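Gripper Trials: Frequently Asked Questions

Last updated 9 September 2022

These are the questions we get most often from labs and small shops that send us grippers to try, or that want to know how we compare them. If yours is missing, use the contact form.

What do you test?

Two-finger grippers and the wrist cameras that go with them. We also run arm controllers, but only as part of a full setup. We do not test suction cups or vacuum tools at this time.

Which grippers are in the current comparison?

Two. The Firkley is a parallel gripper with flat, padded fingers. The Imness has curved fingers with rounded tips and a softer closing motion. Both are mounted on the same arm, with the same controller and the same version of the software, so the only thing we change between runs is the gripper itself and its mounting plate.

Why do you test on cloth?

Most of the people who write to us want to sort, fold or pack soft goods. Boxes and bottles are easy for nearly any gripper sold today. Cloth bunches up, slides and hides its own edges, and the differences between products show up much sooner.

How is a cloth pick scored?

Each pick gets one of three marks: held, slipped or missed. A pick is held if the cloth stays in the fingers for the full lift and for 30 seconds after it. If it drops at any point before that, it is a slip. If the fingers close and nothing comes up, it is a miss. We do not give partial credit for a corner that stays caught on one finger.

What does a good pinch look like from the wrist camera?

We look for a raised fold standing between the two fingertips, with creases running out from the point where the cloth is gathered. If the cloth lies flat between the tips when the fingers start to close, the pick will usually miss. The fold does not need to be centered. On soft, brushed fabric it is common for one finger to press in tightly while the cloth on the other side slopes away more gently.

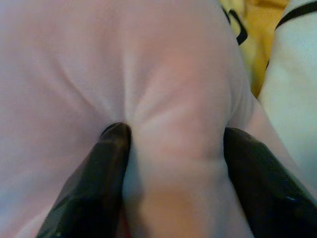 Does fabric color affect the results?

It affects the camera more than the gripper. Pale fabric against black fingers gives a clear outline and is the easiest case for us to review. Dark fabric is harder, and we turn the lights up for those runs. Glossy fingers can also throw small highlights that the tracking software mistakes for an edge. If you have a choice of finish, ask for matte.

How many picks do you run?

Each gripper does 1,000 picks before we publish a result. Early numbers move around a lot, so please don't ask us for a preview after the first day.

Do you use other cameras besides the one on the wrist?

Yes, there is a fixed camera over the work area. The wrist view is better for judging the pinch, and the fixed view is better for seeing what the rest of the cloth is doing. The wrist camera loses sight of almost everything else once it is close to a large piece of fabric.

Which controller do you use?

The Hsueh, with factory settings except for closing speed and grip force. Both values are listed with each result. We tried the Ulla controller as well and went back to the Hsueh for this comparison. The Ulla worked, but changing grip force meant restarting the arm each time.

Can I send my own fabric?

Yes. Send at least two pieces of the same material, washed and without pins or loose buttons. Tell us if you need them back.

Can I send a gripper that isn't on sale yet?

Yes, as long as it has a standard wrist mount and a written safety sheet. Results for unreleased products stay private until you agree to publish them.

When is the next comparison?

December. It will cover replacement fingertips for both grippers listed here. Entries close when the bench schedule is full.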